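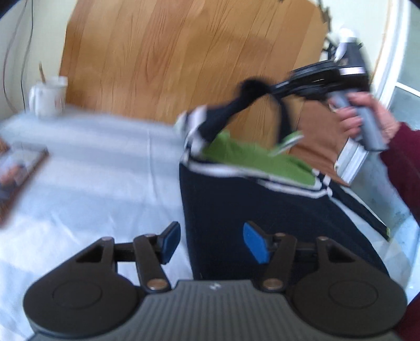

Respondo por partes a lo que planteaba Babar sobre el filtrado por nitidez. El criterio actual de Plutska calcula la varianza del laplaciano sobre el fotograma completo y descarta lo que cae por debajo del umbral. Con la cámara montada en la pinza eso mezcla dos poblaciones: los dedos, las bielas y los remaches se mueven solidarios con la cámara y salen definidos, mientras que el entorno puede estar emborronado. En la vista de la bolsa negra con ribetes blancos, la correa que sube hacia la derecha está movida y, en cambio, los remaches del mecanismo se distinguen sin dificultad. Un valor global único no dice nada de la correa, y la correa es justo lo que interesa si se quiere estimar un punto de agarre.

El mensaje al que contesto, recortado:

> El domingo, 9 de abril de 2023, Babar Ghauri escribió:
>
> He pasado el filtro de Plutska por las 114 secuencias del lote
> Gunduvell, con el umbral por defecto. Rechaza 30. He mirado unas
> cuantas de las aceptadas y no entiendo por qué pasan: el fondo está
> corrido y el objeto también. ¿El umbral está mal calibrado o es
> que la métrica no sirve para vista de muñeca?
>
> Segunda duda: ¿tiene sentido enmascarar la pinza con un polígono
> fijo, o hay que segmentarla en cada fotograma? Lo segundo nos
> dispara el coste en Hekgate.
>
> Babar

Sobre la primera duda: el umbral está bien para cámara externa, que es para lo que se ajustó en octubre. Subirlo no arregla el problema. Probé con 1000 en la escala interna de Plutska y empezaron a caer secuencias con el objeto perfectamente definido y poca textura, y seguían pasando otras en las que la pinza dominaba el gradiente. El nervado vertical del cuerpo central aporta por sí solo una energía de alta frecuencia considerable.

Sobre la segunda: el polígono fijo vale para el cuerpo y las dos carcasas, cuya posición en imagen no cambia. No vale para los dedos. La solución que tengo en la rama de pruebas usa tres zonas:

a) zona rígida (cuerpo y carcasas), máscara fija, se excluye siempre;
b) zona articulada (bielas y almohadillas), máscara interpolada a partir de la apertura leída en el codificador, sin segmentación;
c) resto, que es donde se calcula la métrica, en bloques y no en bloque único. El valor de la secuencia es el percentil bajo de los bloques con textura suficiente.

El coste de (b) es una consulta a tabla por fotograma. Hekgate no debería notarlo.
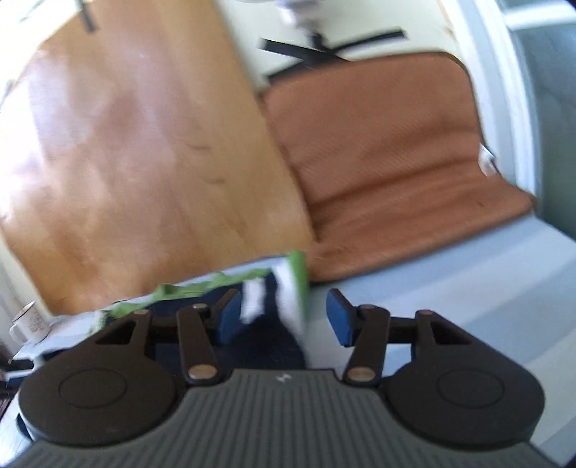
El caso difícil que queda es el de los materiales deformables con superficies lisas, y afecta a la condición de textura suficiente de (c). Un bloque sin gradiente puede ser una zona nítida y uniforme o una zona movida, y con un solo fotograma la métrica no las separa. La lámina marrón tostado de la izquierda, de aspecto parecido al cuero, tiene además un brillo blanquecino en la parte superior; los bloques que caen en ese brillo apenas dan señal, y los únicos detalles aprovechables hacia el centro son dos marcas de pliegue cortas. El ribete verde fruncido del paño azul marino sería mejor candidato, pero parte del paño queda tapada por la pinza, de modo que la máscara (b) tiene que ser ajustada. Si se dilata demasiado, se pierde contenido útil entre las almohadillas.

Para esos bloques propongo marcarlos como indeterminados y decidir con el giróscopo: si la velocidad angular integrada durante la exposición supera el límite, se rechazan. No cubre el movimiento propio del objeto (una tela que cae, por ejemplo), y de momento lo dejaría documentado como limitación.

Kartini Tuhumury tiene etiquetados a mano casi 3000 fotogramas de Gunduvell con tres clases (nítido, movido, indeterminado). Con eso se puede comparar la métrica global con la de bloques antes de tocar nada en la rama principal. Kartini, ¿las etiquetas son por fotograma entero o por región? Si son por fotograma entero habrá que reetiquetar un subconjunto, y prefiero saberlo antes de lanzar la comparación en Leitner.

Pendiente por mi parte: subir la tabla de apertura a máscara y el script de calibración. La tabla está hecha con un solo ejemplar de pinza. Si alguien tiene otra montada, que compruebe la posición de los pivotes inferiores en imagen con los dedos totalmente abiertos y me pase la desviación en píxeles.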